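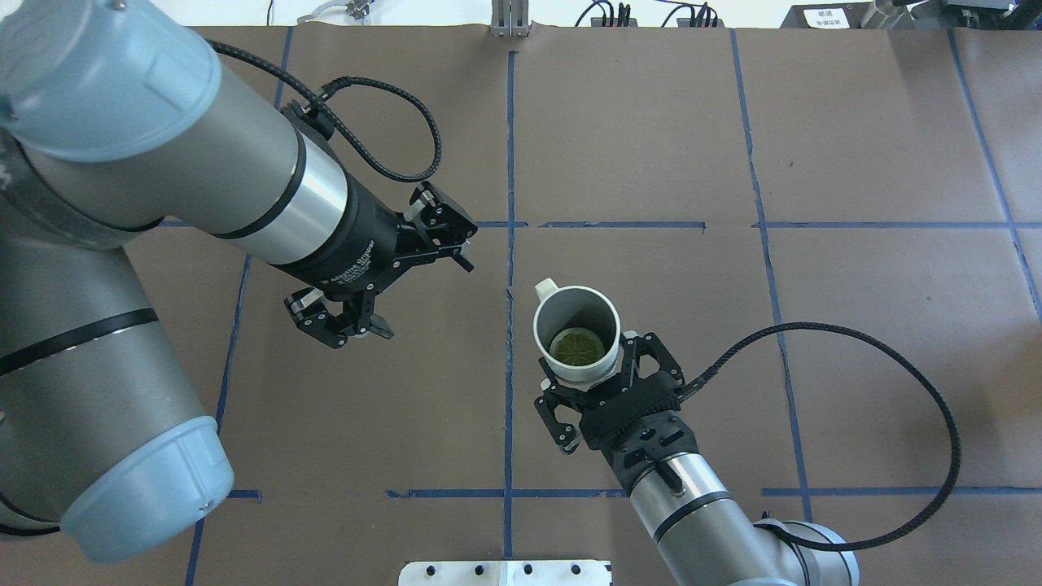
Table grid in blue tape, white mug just right of the center line. Round green thing in the bottom of the mug.

Notes on the table covering and the tape. The brown sheet went down in September and it has creases where the pieces overlap. Flat enough for now. A mug stands fine on the plain parts, but I want to keep it off the overlaps until we replace the sheet. Nolteck sells it on a 29 inch roll, so there will be seams whatever we do.

The tape is the bigger nuisance. The center strip has ragged edges and a joint partway along, and one end has a bent tab. The long strip to the right of it is creased and kinked. Pull both and relay each in one piece. Press down from the middle outward. Leave the short piece at the far edge alone, it marks the old layout and Acharya's drawing still refers to it.

Mug on its side is a separate start position, handle up, mouth to the left. The lettering (HOME) can still be read that way, at a slant, so use it to note which way the mug is turned. 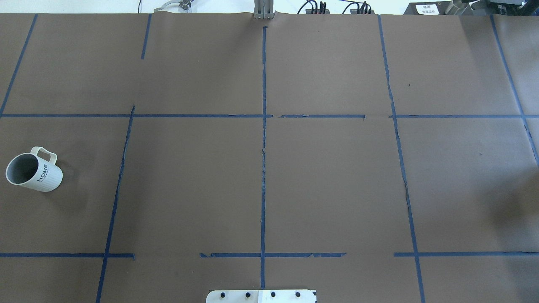
Things to get

Blue tape, 2 rolls, same width as now. Pitach had it cheaper last time.
Brown sheet, one roll.
Second white mug, plain, same size if possible.
Felt pen for numbering the cells. Numbers go in the near left corner of each cell, small.
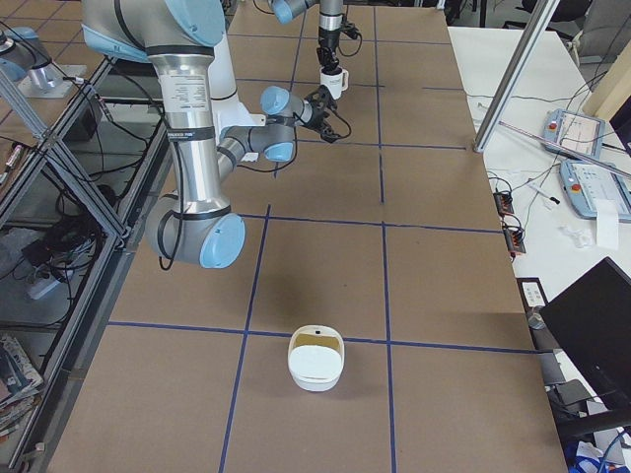

Fotberg, room 20, Dec 8, 2019

Small white container goes at the near end of the table, just past the lower cross line. I had it drawn one cell over in the plan. Plan is wrong, will fix it. Lid stays on top.

Scuffs on the covering are only on the surface. Did not bother with them.

Still open: whether the container should sit inside a cell or on a line. On a line it is easy to put back in the same place by eye, but it wears the tape.

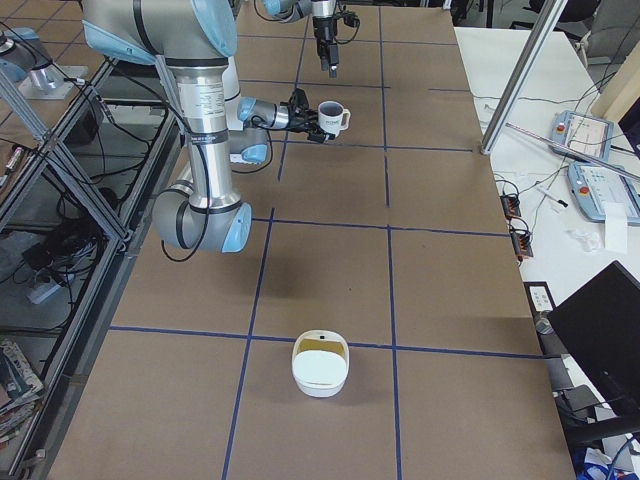 Container over the left long line, lid on. Mug off the table, near the far end.

Order number for the roll is in the folder. Tape gets relaid before the next session.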